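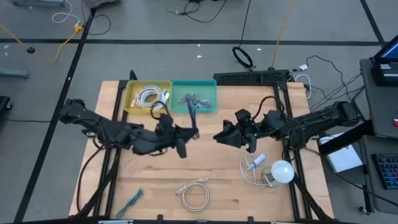 # The Cable Drawer Will Outlive Us All

Every home has one, and every home lies about it. Mine was a drawer in the hall, then two drawers, then a lidded tub under the spare bed. When I finally weighed the lot last November it came to 45 pounds, and I could name the purpose of maybe a fifth of it.

So I was a natural customer for the sorting trade, which has lately discovered cables. Malteo sells a set of colored bins with a booklet. Selton sells the same idea with labels and a monthly fee. Both promise a calmer house. I have tried the two of them, and I own a calmer tub.

The color bin is the heart of the pitch. Yellow for one thing, green for another, and the hand learns where to go. Fine, as far as it goes. White cables with big obvious plugs are easy to coil and easy to drop in a yellow bin, and they look good there. The trouble starts in the green one. Thin leads with small connectors don't stay coiled unless you tie them, and the Malteo booklet has four pages on choosing colors and one line on ties. Leave a green bin alone for a month and you pull out a single lead with six friends attached.

Then there is the stuff on the table. Any sorting session ends with a few items still lying out: the beige cable you wound up so nicely and then couldn't place, the teal one you haven't bothered to straighten, a frosted light bulb that isn't a cable at all. Where does the bulb go? Selton's chart has no bulb. I asked their help line and was told to consider a third bin, price on request.

Sarla Bhatia runs the repair counter at Kemthorpe, a secondhand electronics shop that takes in more dead leads than it can use. She was polite about my bins.

"People sort by color or by length, whatever looks tidy," she told me. "I want to know what's on the ends. If I can see both ends, I can find it a use or throw it out."

Her own system is cardboard trays and a marker pen. Over one winter the shop went through 2959 donated cables and kept 1144. I asked what the rest had in common. Mostly, she said, they had been saved very carefully.

Mohit Sengar takes the other side. He teaches a home-organizing class and swears by the bright bins, and he thinks I quit too early. "You have to do it every week until it's boring," he said. I pointed out that a weekly appointment with a bin of wires is a strange thing to want. He said his students like it. Some of them have bought the Tekin winder, a hand-cranked gadget that makes a perfect loop out of any cord you feed it. I borrowed his. It does make a perfect loop, and so do four fingers and a thumb.

I'll give the bins this much. Tipping everything out onto a bare wooden table, under a decent lamp, made me look at each piece for the first time in years, and I let a lot of it go. The coil of phone wire went. So did a charger for a razor I lost two apartments ago. Whether that took a branded yellow tub or just a free afternoon, I have my suspicions.

My final count was 218 cables in, 61 kept. The bulb is on a shelf in the kitchen. I still haven't tested it.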